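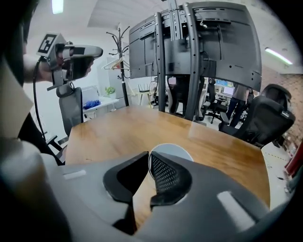 Wooden table, backs of the monitors, coat rack (see items 2 and 4)

Skista House > Users' group > Minutes > October

Filed under: Room and furniture, Minutes

SHARED WORKROOM, USERS' MEETING, OCTOBER

In the chair: Menaka Amarasinghe. Also there: two from Rurkach, one from Drindalia, upstairs tenants (came in at item 3). Started 4.10pm, late, key wouldn't turn.

1. Last minutes
Agreed, one change. The kettle was replaced by Drindalia, not by Rurkach. Drindalia would like that noted. Noted.

2. The table
Long talk on this. Finish still good, nice warm colour, but the overhead light bounces straight off it and people facing the far side get it in the eyes. Options:
- matt cloth or large desk mat
- turn the table
- leave it
Turning it means moving the monitors and their stand as well, no appetite for that. Desk mat then. Menaka has seen one for 20 pounds, will bring it in to try before anyone pays. Mugs: please use coasters, the coasters are in the drawer, they have always been in the drawer.
Babić (joiners) asked to quote for re-oiling or whatever the finish wants. First quote 280, which included collecting it. Can it be done in the room over a weekend? Menaka to ask. Smell was raised. Windows.

3. Monitors and stand
Stand to stay where it is. Rurkach want it noted that the back of it is what you see first when you come in and it isn't pretty, esp the brackets. Suggestion of a fabric panel behind. Upstairs said a panel would block the vents, fair point, dropped. Cable at the top to be clipped properly. Rurkach to do, they have the clips.
Nobody to hang anything off the uprights. Scarves, bags, lanyards. The holes are not for hooks.

4. Coat rack
Only a few hangers on it, most of them wood or wire. Winter coming and we'll be fifteen coats deep by four o'clock. Buy more hangers, wooden, a pack of 20. Drindalia to order. Wire ones can go, they mark jumpers.
Does the rack want moving nearer the door? Discussed twice. Vote: stays put for now, look again after Christmas if people keep draping coats over chairs. 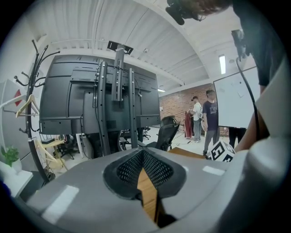
5. Chairs
The mesh office chairs are fine and popular. Problem is they wander. Put them back round the table when finished, or at least out of the way of whoever is trying to get to the whiteboard. Folding chairs: fold them and lean them flat if you're not sitting on them, someone caught a shin last month. One gas lift has gone on a chair in the upstairs lot, swap agreed.
Replacement chairs for whole room priced at 107 each. Too much, see item 7.

6. Whiteboard, shelf, wall
Whiteboard on wheels to be parked with the brakes ON. It also gets left with old notes for weeks. Rule from now: anything not marked KEEP gets wiped at end of the month.
Plant on the white shelf: Drindalia watering, thank you, please don't everyone else water it aswell.
Red mark on the white panel above the shelf. Try a damp cloth first. If that fails there's half a tin of white in the cupboard. Menaka.
Brick wall: asked again if we can put up pictures. Landlord says no drilling into brick. Picture hooks that grip the mortar? Rurkach to find out.

7. Money
Furniture pot stands at 1,000. Out of that: hangers, desk mat if we like it, Babić if they come down a bit. Chairs to wait till next year. No objections, one grumble.

8. AOB
- Strip light hums. Reported. Reported again.
- Floor: white shows everthing, mop is behind the door, wheels of the chairs are the main culprit.
- Somebody's red lunch box, third week. Going Friday's bin if not claimed. (Correction, going in the next bin.)

Closed 5.25pm. Next one same place, Rurkach bringing biscuits.

Contact the users' group via the front desk | © Skista House | Back to top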